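Assunto: Re: [equip-clinico] Contrato de manutenção das bombas de infusão
De: Ilídio Vilela
Para: lista equip-clinico

Boa tarde,

Respondo por pontos à mensagem da Kaede, que cito a seguir para quem entrou na lista há pouco tempo.

Kaede Shibata escreveu:

> Colegas,
>
> O contrato de manutenção das bombas Lurnness termina em novembro e a administração pediu-nos um parecer antes de abrir novo procedimento. Temos 175 bombas no inventário, distribuídas pelos dois edifícios, e 39 estão fora de garantia desde o ano passado. O representante, a Braltside, propõe um contrato total, com peças e baterias incluídas. A alternativa é fazermos nós a preventiva e contratar apenas a corretiva.
>
> Gostava de saber:
> 1) se alguém já faz a preventiva internamente neste modelo;
> 2) que analisador usam para o ensaio de débito e oclusão;
> 3) como tratam as baterias;
> 4) se o fabricante vos deu acesso ao modo de serviço sem formação paga.
>
> Somos dois técnicos e meio (o meio é partilhado com as instalações elétricas), por isso a resposta ao ponto 1 pesa bastante.
>
> Obrigada,
> Kaede

Fazemos a preventiva internamente há três anos, num parque mais pequeno que o vosso. O que segue vale para a nossa casa e para a versão de software que temos. Se as vossas bombas são da série mais recente, confirmem no manual de serviço antes de copiar alguma coisa.

1) Preventiva interna

Cada bomba leva-nos 34 minutos em bancada, já com o registo. Este tempo foi medido pela Aoki, que nos fez o levantamento quando passámos para o regime atual, e nós confirmámo-lo depois no primeiro ciclo. Não inclui ir buscar a bomba ao serviço nem a limpeza. A limpeza fica a cargo do serviço utilizador e uma bomba que chegue suja volta para trás com uma etiqueta. No início aceitávamos tudo e perdíamos manhãs inteiras.

O problema prático é a recolha. Os internamentos cedem bem, a urgência e os cuidados intensivos nem por isso. O que funcionou connosco foi ter um lote de dez bombas de substituição, já ensaiadas, e trocar uma por uma à porta do serviço. Sem esse lote a taxa de execução ficava sempre abaixo do previsto. Contem com ele no vosso parecer, mesmo que a administração ache que são bombas paradas.

A sequência que usamos é a do manual: inspeção visual, autoteste, débito a dois valores, oclusão, detetor de ar, alarmes, segurança elétrica. Não acrescentámos nada. Houve quem quisesse incluir um terceiro valor de débito e acabámos por o retirar, pois duplicava o tempo de ensaio e em dois ciclos não apanhou uma única bomba que os outros valores não tivessem já apanhado.

2) Analisador

Temos um Tirham de quatro canais, comprado em segunda mão, e um monocanal antigo que fica para as reparações. O de quatro canais compensa se tiverem bancada para quatro bombas ao mesmo tempo. Se não tiverem, um de dois canais chega. Atenção ao custo da calibração anual, que é cobrada por canal e não vem na proposta inicial. Atenção também aos prazos: o nosso esteve fora cinco semanas na última calibração e nesse período só fizemos corretiva.

Para o ensaio usamos água desgaseificada e sistemas novos do mesmo lote que está em uso nos serviços. Com sistemas de outra marca os valores de débito desviam-se o suficiente para reprovar bombas boas. Convém escrever o lote do sistema na folha de ensaio.
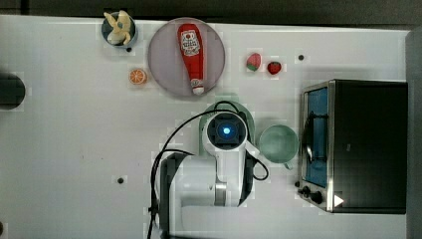
3) Baterias

Substituímos todas de dois em dois anos, independentemente do estado. Tentámos antes o critério da autonomia, com descarga completa em bancada, e desistimos. O ensaio ocupa a bomba um dia inteiro e os resultados variam com o tempo que ela esteve desligada antes. A substituição por data é mais cara em material e muito mais barata em horas.

Se forem para contrato total, leiam bem a cláusula. Na proposta que a Braltside nos fez na altura, as baterias estavam incluídas, mas apenas quando a bomba apresentasse alarme de bateria. Uma bateria fraca sem alarme era faturada à parte. Não sei se mantêm essa redação. Peçam por escrito.

Outro pormenor: as baterias usadas têm de ter encaminhamento próprio. Se fizerem a substituição internamente, falem com a gestão de resíduos antes de chegar a primeira caixa. Nós falámos depois.

4) Modo de serviço

O código só foi fornecido a técnicos com a formação do fabricante. Fizemos a formação para duas pessoas, dois dias, e o certificado tem validade. Uma dessas pessoas saiu entretanto e o certificado não passa para quem a substituiu. No vosso caso, com dois técnicos e meio, eu formava os dois técnicos a tempo inteiro e negociava as vagas dentro do próprio procedimento de compra, enquanto ainda há margem para isso. Depois de assinado o contrato, a formação passa a preço de tabela.

Sem modo de serviço conseguem fazer a preventiva quase toda. Ficam de fora a calibração do sensor de pressão e a reposição do contador de manutenção. Este último parece coisa pequena, mas a bomba continua a mostrar o aviso no arranque e a enfermagem telefona, com razão.

Quanto ao parecer

Com o vosso número de bombas, as horas são fáceis de somar e cabem em dois técnicos se a preventiva for espalhada pelo ano. O que não cabe é fazer tudo em dois meses antes de uma auditoria. Eu proporia preventiva interna e corretiva contratada, com um prazo máximo de reparação definido e bomba de substituição a partir daí. Para as 39 fora de garantia pedia um preço separado. Se o preço por unidade vier muito acima do das restantes, talvez se justifique abater as mais antigas e usar algumas para peças.

Posso enviar a nossa folha de ensaio e o caderno de encargos do último procedimento, sem os preços. O ficheiro passa dos 10 MB e a lista rejeita anexos desse tamanho, por isso escrevam-me diretamente. Peço só que digam de que hospital são, para eu ir sabendo quem tem que versão.

Se alguém tiver experiência com o contrato total nestas bombas, era útil que respondesse à Kaede aqui na lista, porque da nossa parte nunca chegámos a assiná-lo.

Cumprimentos,
Ilídio Vilela
Serviço de Instalações e Equipamentos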